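Two people, one account: Haiyan Fan and Anqi Long on shared credit and separate invoices

Haiyan Fan and Anqi Long have posted under one name, Grallix, for most of their relationship. The account covers clothes, travel and the apartment they rent in Drisville. Fan is usually in front of the camera. Long shoots, grades and schedules. They got engaged in January and announced it on the account eleven days later, a delay that was written into their content calendar.

I spoke to them over video in the late afternoon, between a fitting and an upload. Both had the calendar open and referred to it often.

The first question was about ownership. Fan registered the account before they met, and for a while Long was paid nothing for working on it. "I was the boyfriend holding the reflector," Long says. "Then one of the clothing labels asked for my rate and I didn't have one." They settled on a day rate of $200, paid from the account's income to Long before anything is split. The remainder goes in equal parts to each of them. Fan keeps the login for the registered email address. Long has posting rights and can't delete.

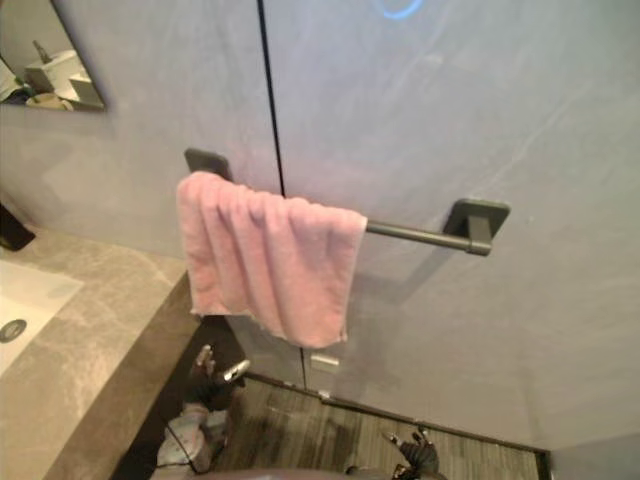 Pink terry-cloth towel on a charcoal-gray bar.

The arrangement is on paper. Their agent, Vigfúsdóttir, insisted on it when the luggage brand Umex offered them a joint contract. "She asked us what happens to the deliverables if we break up," Fan says. "We both laughed and she waited until we stopped." The clause they agreed on runs to half a page. Each of them finishes any post already briefed, separately filmed if necessary, and the brand is told by the agent and by no one else. Unused footage showing both of them needs two signatures.

Fan describes reading the clause as unpleasant for one evening. Long did not find it unpleasant at all.

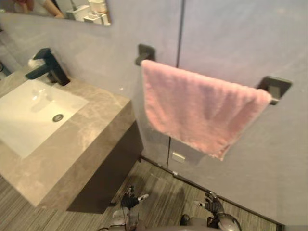 What stays off the account

Their rules on privacy are kept in a shared document with a change log. Arguments are not filmed and are not described afterward. Family members appear only with written consent, and Long's mother has withdrawn hers once and given it back. Money is discussed in general terms. Neither of them reads direct messages addressed to the other, although they arrive in the same inbox, so Fan built a set of filters that sort on first name.

"The filters are wrong a lot," she says. "People write to both of us and ask one of us something. Those go in a third folder and we do them together at breakfast."

Followers ask most about the wedding. The couple will post the clothes and the venue but not the ceremony. Guests will be asked to hold their own pictures until the following morning. Long wanted a longer embargo, and Fan thought it would be ignored. The guest list is capped at 100.

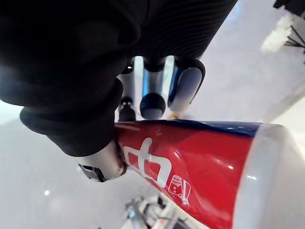 Editing takes up more of the working week than filming, and it is where they disagree most. Fan prefers skin tones left slightly warm. Long grades for the garment first, on the grounds that buyers return clothes that arrive in a different color. Red next to black gives him the most trouble. A red surface against ribbed black fabric, as in the close-up above, has to be handled with two masks: raise the shadows enough to keep the ribbing and the red goes flat, protect the red and the ribs close up into one dark shape. He does the fabric first. Fan then checks the result on her phone with the brightness at half, which is how she assumes most people see it.

She can reject a grade twice. After the second rejection the first version is published. The rule dates from a knitwear post that missed its slot by a full day.

Travel

They spent 122 nights away from home last year. Fan would like fewer. She packs for both of them, by outfit and not by person, and labels each bag with the shoot it belongs to. Long carries one camera body, two lenses and a spare card wallet that stays in his jacket. 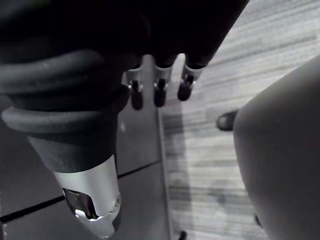
Hotels are booked with a desk in the room, and they work on the opposite schedule from each other for the first two days. Fan goes out early to look at locations. Long sleeps later and edits at night, so the desk is in use almost all the time and neither has to wait for it. They eat dinner together with both phones in the room safe. "We put that in the document too," Long says. "Item 22."

I asked whether any item had been removed. Fan scrolled through the log for a while before answering. One had, an early rule that they would hold hands in the opening shot of every trip video. It had tested well with viewers. "I noticed I was reaching for his hand when I saw the red light come on," she says. "So we took it out." They still hold hands in some of the videos. Long does not mark those clips when he edits, and he could not say how many there are.

Their next trip is two weeks long and has no sponsor. Fan has blocked it out on the calendar in gray.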